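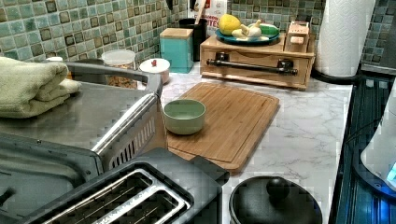
Most kitchens have one stretch of worktop that does nearly all the work. It tends to be the bit beside the hob, and it tends to be where everything ends up. When my sister and I took over the flat above the shop in Clatlow, we spent a September weekend deciding what could stay on that stretch and what had to go in a cupboard. The big steel oven stayed, with the toaster in front of it, and the bamboo chopping board went in the middle with a small green bowl on one corner. At the back, against the tiles, is a low wooden box with a drawer and a black bar handle, and on top of that a blue plate with a lemon on it. It is a lot for one counter, but all of it gets used.

The tiles came first. They were up when we moved in and we argued for a while about whether to keep them. From across the room they look plain green. Close to, there are pale squares, teal ones and a few in a brownish olive that I disliked for the first month. We had a quote of £263 to take them off and make good the wall, before buying anything to replace them, and that settled it. The green bowl was bought to go with them. So was the towel.

The oven

Ours is a countertop oven and it takes up more room than anything else we own in there. The built-in one downstairs in the shop is used for trade, so this does our suppers. It cooks a tray of vegetables at 205 degrees without heating up the whole flat, and it is quick to come up to temperature.

The drawback is the top. A flat steel surface at elbow height will collect things. We allow one folded towel up there when the oven is off, and it comes down before the oven goes on. Post, phones and shopping lists now go in a basket by the door. Check the instruction book for the gap your model needs at the back and sides, and measure for it before you buy. We didn't, and had to shift everything along by a hand's width.

The board

I looked at boards from Leta and Palumbo and in the end bought an unmarked one from the hardware shop. The groove round the edge was the thing I wanted. Tomatoes and roast chicken both run, and a flat board sends the juice straight under the toaster.

It lives out on the counter. I used to keep the old one on its side behind the bread bin and it warped. Bamboo needs a wipe with a damp cloth, a dry and some oil every few weeks. Don't soak it, and don't put it in the dishwasher.

The bowl on the corner is for peelings, or salt, or whatever has been chopped first and has to wait. Any small bowl will do. It saves walking to the bin with a handful of garlic skins.

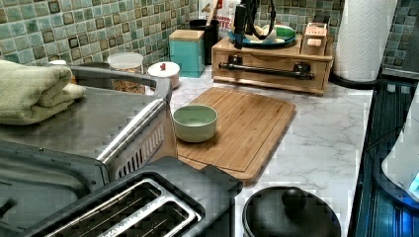

The back row

Anything that stands against the wall should be something you reach for most days. That was the only rule we kept. A clear canister with a white lid has a place there, and so does a little white jar with a red knob on its lid. Oil and vinegar went into the cupboard after I found I was wiping round the bottles more often than pouring from them.

Clear canisters are worth the money for dry food. You can tell when you are running low, and you stop buying a second bag of something you already have. I had 3 open bags of the same rice when we moved.

The drawer in the wooden box holds string, clips, matches and the good peeler. I would have liked it deeper.

Cleaning round it all

The whole counter takes 15 minutes if I do it properly, which is once a week. The toaster comes forward first and its crumb tray goes over the sink. Then I lift the board and wipe underneath, where there is always more than I expect. The grout gets a soft brush and washing-up liquid. My sister swears by a paste called Grotuteo for the steel, but I get on fine with a cloth and warm water, going along the grain.

Pale worktops show tea and turmeric, so those are wiped up on the spot. We have one yellow mark near the hob from the first week that has faded but not gone, and a pan usually stands over it.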